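The Door Is the Teacher

How a small group in an ordinary apartment made a robot less afraid of doors 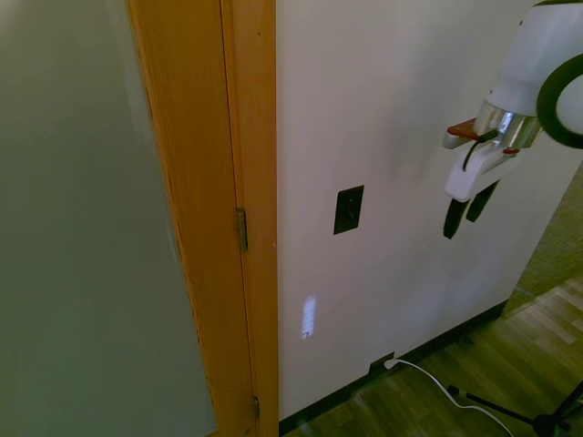
Doors are a problem that robotics people like to avoid. A cup can be picked up in many ways and the world mostly forgives you, but a door moves on one path only, and if the arm pulls along a different path, something must give. Usually it is the gripper that slips, sometimes it is the safety stop. Vlasta Bartoš has worked on this for most of her career, and her group at Riveck decided to leave the laboratory and go to a place where people could live. The doors there have brass-colored hinges and wooden jambs, and the lower part of one jamb is already darker and worn. White walls give the arm very little to look at, and sunlight lies in patches on the floor. For Bartoš this is the correct difficulty. "In the lab we built a door on a metal stand," she told me. "It was a very polite door. Our method became good at polite doors."

The method is called Kotadik, and the main idea can be told without mathematics. Older systems first try to measure the door from camera images: where is the hinge line, how wide is the panel, in which direction does it open. Then they plan the whole motion and carry it out. Kotadik makes only a rough guess at the beginning. It pulls a few centimeters, feels the forces at the wrist, and corrects its guess of the hinge line. Then it pulls again. The camera is still used, but after first contact it has a smaller vote than the force sensor.

Iveta Lukáč, who wrote most of the control software, compares it with walking down a dark staircase in your own house. You do not need to see each step, you need to notice quickly when a step is not where you expected.

The numbers are good, though the test was small. The group used 6 doors and made 200 attempts, divided in two equal parts. In 100 attempts with the older planning method, the arm opened the door fully 64 times. With Kotadik, the same arm on the same doors failed only in 6 attempts. Most of these failures came from one heavy door with a closing spring, which pushed back in a manner that the software understood as a wrong hinge position. It corrected a thing that was already correct, and the guess became worse with every pull.

Lukáč does not hide that this case bothers her. A spring and a bad estimate can feel nearly the same at the wrist during the first moments. The group now tries a short pause in the middle of the pull, to see if the door wants to return by itself. Early trials in November looked promising, but they are not included in the published results.

Not everyone is convinced. Cempaka Oei, who develops service robots at Prodton, read the paper with interest and has one serious objection. Kotadik begins when the handle is already in the fingers. "Finding the handle and turning it is half of my trouble," she says. "I would like to see the complete task, from the hallway to the next room." Bartoš agrees with this, and answers that her group wanted to understand one half well before joining the two.

There is also the question of speed. A person opens an inner door without thinking, while Kotadik stops and thinks several times. I watched it work one morning and found it slow, but strangely pleasant to look at, like somebody entering a room where a child is sleeping. Lukáč expects that the pauses can be made much shorter when the force data is processed directly on the arm's controller.

The next step is cabinets and refrigerators, where the hinge is closer and a rubber seal holds the door at the start. After this the group wants to try sliding doors, for which the idea of a hinge line must be replaced by something more general. Bartoš already has a draft of it on paper, and she asked me not to describe it yet.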